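Tindall Community Rooms: progress report to the Plornoretti Fund
19 June 2018

Period covered: November to the end of May
Grant reference: 272

Work on the Feltitz Road building is on schedule apart from the kitchen, which is explained below. The roof repair was finished first, as agreed. The contractor, Kutia, replaced 102 slates and relined the back gutter. There have been no leaks in the hall since then, and the damp patch above the stage has dried out enough to be painted.

The side entrance now has a ramp and a wider door. Building control signed both off at the first visit. The old step has been kept on the street side because the pavement slopes more than the drawings showed, and we have painted its edge yellow.

The tea afternoons carried on in the small room while the hall was shut. We moved them from weekly to fortnightly to fit round the builders. Several regular groups have asked for their old slots back and the booking sheet is open again.

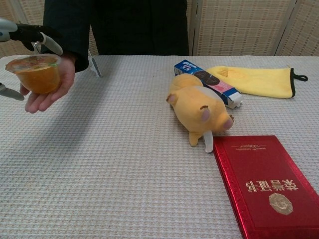

Table with its white cloth, and the folding screen behind.

The kitchen is six weeks late. When the old units came out, the water pipe behind them was found to be lead and had to be replaced back to the stopcock. This cost £2,000, which we have met from the contingency line. Nothing further is left in that line - any other surprise would have to come from our own reserves.

Still to do:
Fit the new kitchen units and sink
Replace 2 radiators in the hall
Repaint the corridor

We ask the Fund to agree a new end date for the kitchen work only. No extra money is requested. Receipts for the roof, ramp and pipework are attached, and the remaining invoices will follow with the final report.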